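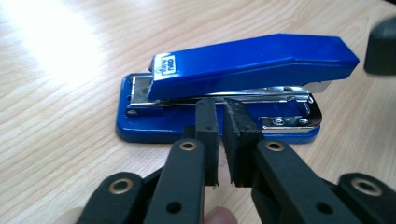
Filed under: Tool Reviews > Hand-Held Grippers

I've had the Dundell hand gripper kit on my desk since January, and before I tell anyone to buy a pair I wanted to run it through the same kind of safety check I do on everything else that pinches. Dundell sends its own one-page sheet with the kit, and it's fine, but it's written for people who already know what they're looking for! So this is my version, with my comments left in. I went through most of it with the gripper open over a blue stapler, which makes a nice test piece (plastic shell on top, shiny chrome underneath, plenty of hard edges), and foam pads don't always like hard edges.

BEFORE YOU PICK IT UP

[OK] Links free of cracks. Flex each one gently and look near the holes. Mine are matte black plastic and so far, so good.

[OK] Pivots seated. Check that the brass-colored grommets sit flat in their holes. Hauke Hellwig, who had the kit before me, told me to run a fingernail over them and I've done it that way ever since.

[WATCH] Foam pads. Both of mine are slightly frayed at the edges. They still grip, so I'm passing them, but I'd put spares on the first order. The sheet says to swap pads at 2,000 closes, and I'd go by looks and swap sooner.

[OK] Pads mounted firmly. Tug them straight up, then sideways.

IN THE HAND

[OK] Opens and closes without sticking. I do 50 slow cycles with nothing between the pads. Boring, yes, but I do it with coffee.

[WATCH] Finger position. This is my one real gripe! It's easy to let a fingertip creep up under the linkage, and there are gaps in there that close when the jaws do. A little guard would fix it. I wrote to Dundell and they said they'd think about it.

[OK] Jaws stay parallel all the way in. Watch the gap from above.

[N/A] Wrist strap. Ventura's kit has one, this one doesn't. I didn't miss it.

ON THE DESK

[OK] Desk clear except for the test piece. Pens roll into things.

[FIX] Glare. My varnished desktop throws back a lot of light, and it's hard to judge the pads against a bright patch. Turn the lamp or move down the desk. I did neither for the first hour and got a headache.

[OK] Staplers, scissors, anything with a bite: approach from the side, close slowly, and empty the staples first if people are new to it.

AFTER

[OK] Wipe the links with a dry cloth. No solvents near the foam.

[OPEN] Log sheet. I have 14 sessions written down and two I forgot. Minetti's app is supposed to do this for you, haven't tried it.

Overall it's a pass from me, with the pads and the finger guard noted. The Erkau kit is next on the pile and gets the same list.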